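Home Collections Records Downloads Contact

Cudstead Leaf Cutting Records: Data Card

6 minute read

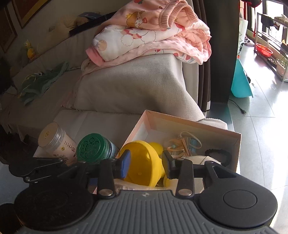
Yellow rounded plastic item between the gripper fingers, over an open pink-edged box.

Summary

The Cudstead Leaf Cutting Records are a set of plain tables describing the propagation of succulent plants from single leaves. The records cover 23 species and named forms, mostly Echeveria, Sedum, Graptopetalum and Pachyphytum, grown under glass at two sites, Cudstead and Rivville. Each row describes one leaf at one inspection. The present release is version 2 and replaces the earlier one in full.

The tables are intended for growers, students of horticulture and anyone wishing to compare rooting times between species under similar treatment. They were not designed as a formal trial and should not be cited as one.

Contents of the release

leaves.csv: one row per leaf, with species, parent plant, tray and date laid down
inspections.csv: one row per leaf per inspection, with stage and condition
trays.csv: compost, position on the bench and watering regime for each tray
parents.csv: age, pot size and general health of the plants from which leaves were taken
CHANGES: corrections made between releases

All files are comma-separated and encoded as UTF-8. The first line of each file holds the column names. Empty cells mean that a value was not recorded. A zero is always a true zero.

How the records were made

Leaves were twisted from the stem by hand, with the base intact, and left on dry paper in shade for several days. Leaves with torn bases were discarded before numbering and do not appear in the tables. The remaining leaves were laid on the surface of a tray of compost, 100 to a tray, in rows running away from the glass. They were not pushed into the compost.

Two composts were used. The first is a house mixture of equal parts sieved peat-free compost and grit. The second, entered in the tables as Teletti, contains a larger share of fine pumice and drains more quickly. Rivville used only the Teletti mixture during the first season, so any comparison of composts for that season must be confined to the Cudstead trays.

Inspections took place every 30 days. At each inspection the leaf was assigned to one of the following stages:

0 no visible growth
1 roots only
2 roots and a rosette smaller than the leaf is wide
3 rosette wider than the leaf
4 parent leaf withered, plantlet independent
9 leaf lost, rotted or dried without growth

Some leaves produce a rosette before any root. These are entered as stage 2 with the column "rootless" set to 1. Graptopetalum accounts for most such cases. Where a leaf produced several rosettes, the stage refers to the largest, and the number of rosettes is given in the column "heads".

Entries were made on paper at the bench and copied afterwards into Wako, the record system shared by both sites. The paper sheets have been kept at Cudstead and may be consulted by arrangement.

Columns that need care

"condition" is a judgement on a scale from 1 (poor) to 5 (good). The two sites did not agree a common standard until the second season, and Rivville scores before that point tend to be higher. Users are advised to treat the column as comparable within a site only.

"light" records the position of the tray on the bench and does not represent a measured value. "Front" at Cudstead faces south; "front" at Rivville faces south-east and is shaded in the afternoon by a neighbouring wall.

"species" follows the label on the parent plant. Several of the Echeveria parents are old plants of uncertain origin, and their labels should be regarded as working names. Forms known to be hybrids are marked with "x" in the column "status".

"watered" shows whether the tray had been misted on the day of inspection. It says nothing about the days between.

Known gaps

The March inspection at Rivville was missed in the first season and has not been reconstructed. Leaves that passed from stage 1 to stage 3 across that gap will appear to have skipped a stage.

Vine weevil was found in one Cudstead tray. The tray was removed and its leaves are entered as stage 9 from the next inspection onwards, with "pest" in the notes column. They should be excluded from any calculation of natural losses.

Variegated forms are poorly represented. Plantlets raised from them frequently revert to plain green, and the tables do not follow a plantlet beyond stage 4.

Changes in version 2

Tray numbers are now unique across both sites. In the earlier release each site began from 1, and tables joined on tray number alone gave wrong results.
Dates are written year first throughout.
Duplicate rows introduced on copying into Wako have been removed.
The column "callus" has been withdrawn, as it had been filled in for very few leaves.

Permitted use

The tables may be copied, altered and republished, provided that Cudstead is named as the source and the version number is given. Corrections are welcome and should quote the leaf number and the inspection date. Plant material from the recorded parents is not available for distribution.

Related items

Cudstead Compost Notes
Rivville Bench Temperatures: Data Card
Wako Column Guide for Glasshouse Records
Offsets and Division in Haworthia
Labelling Old Echeveria Collections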